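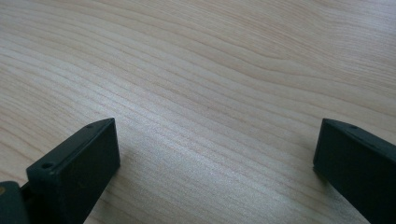
I've had the Muvow hand-held gripper since October, and I like it more than the Condo I used before. The squeeze is so smooth! Both fingers travel together, the trigger goes back without a hitch, and after 60 demos in one evening my wrist was still fine (the Condo had me rubbing it after half that).

The fingers are plain dark green blocks with screw holes on top, and they open nice and wide. I swapped mine out in 2 minutes with one small driver - a real treat if you like trying different tips. The camera view is great too, with both fingertips in the picture and plenty of table between them.

My one gripe is thin stuff. Playing cards and washers took me several tries each, and I'd love a softer pad in the box.

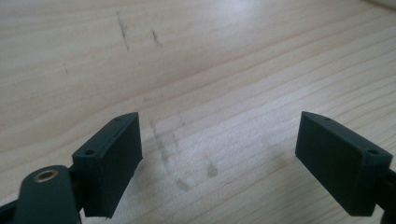
Magnus Lennox wrote back that he got past 200 grabs on his before the trigger spring started to feel weak, and that a drop of light oil on the pivot brought it back. I'm going to try that on mine this weekend.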